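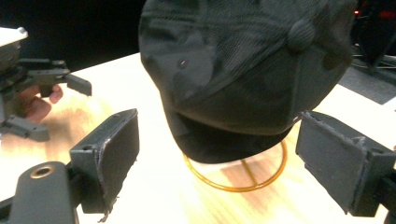 How to Set Up Sponsorships for a Youth Football Tournament

Updated 24 October 2021

A one-day youth tournament costs more than most clubs expect. Field rental, officials, insurance and portable toilets come due before the first gate ticket is sold. Local sponsors can cover most of it if you ask early and make the offer easy to understand. The steps below are the ones we use for the Clenden Fall Classic, and they should work for any event of similar size.

Before you start

Have your date, field permit and number of teams settled. A business owner will ask for all three, and "we're still working on it" usually ends the conversation. You also need last year's attendance. Our gate count was 531, and that figure goes near the top of every letter. If this is your first year, use the number of registered players and say that it is a player count.

Step 1. Write down what you need to raise

List every bill you expect and add them up. Subtract team entry fees. What is left is your sponsorship target. Leave gate and concession money out of it, as one rainy morning can cut both in half.

Step 2. Set your levels

Three levels are enough. Ours are:

Sideline, $100. Name in the program and one announcement at halftime of each game.

End Zone, $427. Everything above, plus a half-page ad and a banner on the fence.

Title. One sponsor only, price agreed in person. Name on the program cover and the trophy.

The End Zone price looks odd. It is the cost of one banner and one half-page ad at our printer, plus a set amount for the officials' fund. You can round yours. We left it alone and it has not cost us a sponsor.

Step 3. Build a contact list

Start with businesses the players' families own or work for. Then add places near the field that get busy on game day, such as diners, gas stations and sporting goods stores. Put the list in a spreadsheet with columns for contact, date asked, answer, level, paid and ad received. Our list this year has 119 names. Assign each name to one person on your side so that no business gets asked twice.

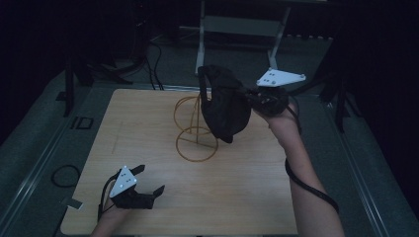 Step 4. Send the letter

Keep it to one page. Give the date, the field, the attendance figure, the levels and the deadline. Attach the reply form as a separate page so it can be scanned and sent back by itself. Mail or hand-deliver the first letter, then follow up by email a week later. Businesses in Esholm and Clestton tend to answer the email. Downtown Clenden mostly answers in person.

Do not promise a banner location in the letter. Fence space depends on how many banners you sell and where the visiting teams set up their tents.

Step 5. Collect the ads

Ask for artwork as a PDF, at the final printed size. State the size on the form. Set your ad deadline two weeks before the printer's deadline, because several files will come in as phone photos of a business card and you will need time to ask for better ones. If a sponsor has no artwork, offer a plain text ad with name, address and phone number.

Step 6. Plan the sponsor table
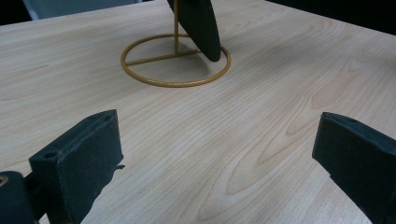 Sponsors at the two higher levels may ask to give away or sell items at the gate. Give each one half a table and tell them the width ahead of time. Cloth table covers slide around and blow off, so we stopped using them. A bare wooden top like the one in the picture, pale with the grain showing, looks fine without a cover and makes dark merchandise easy to see. Put the program stack at the end closest to the ticket line and weigh it down.

Step 7. Keep the day's promises

Print the halftime announcements on one sheet and hand it to the announcer before kickoff. Check off each name as it is read. Take a photo of every banner on the fence with players in the background if you can, and save it under the sponsor's name.

Step 8. Follow up

Send a thank-you letter within ten days, with the banner photo and a copy of the program. Include the final attendance. Korletey Tire has renewed every year since we began sending the photo.

Mark in the spreadsheet who wants to be asked again and at what level. Start the next round of letters from that list in the spring.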